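Warum ein Greifer den Halt verliert

Ein Greifer hält einen Gegenstand durch Reibung fest. Reibung entsteht, wenn zwei Flächen aufeinandergedrückt werden und sich gegeneinander verschieben wollen. Ist die Reibung zu klein, rutscht der Gegenstand weg.

Im August meldete die Werkstatt in Gundthorpe einen Fehler. Von 120 Griffen gingen 13 daneben. Der Gegenstand drehte sich zwischen den Backen oder fiel auf den Tisch. Der Auftrag war einfach: etwas aus einem Regal mit zwei Ebenen nehmen und davor abstellen.

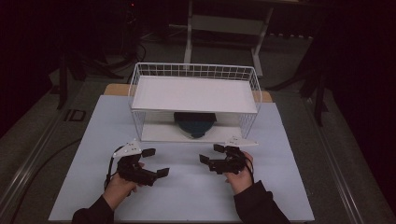 Zwei Handgreifer mit offenen Backen vor dem Drahtregal.

Zuerst wurde die Steuerung geprüft. Die Backen schlossen richtig. Danach prüfte Ji-hoon Choo die Polster. Ein Polster aus Schaumstoff gibt nach und legt sich an den Gegenstand an. Mit der Zeit reißt der Schaumstoff ein. Dann berührt er den Gegenstand nur noch an einzelnen Stellen.

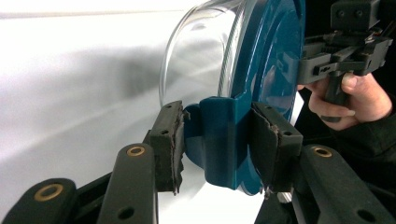 Fimon Kinderlabor · Abteilung Greiftechnik

Am Rand der schwarzen Polster ist der Schaumstoff ausgefranst. Zwischen ihnen klemmt der Deckel einer durchsichtigen Schüssel. Glatter Kunststoff ist für abgenutzte Polster schwierig.

Die Regel im Labor lautet jetzt: Polster vor jedem Einsatz ansehen, bei Rissen beide tauschen. Wer nur eines wechselt, bekommt 2 verschiedene Seiten, und der Gegenstand kann sich verdrehen.

Achtung: Finger gehören nie zwischen die Backen. Vor dem Wechsel wird der Greifer ausgeschaltet.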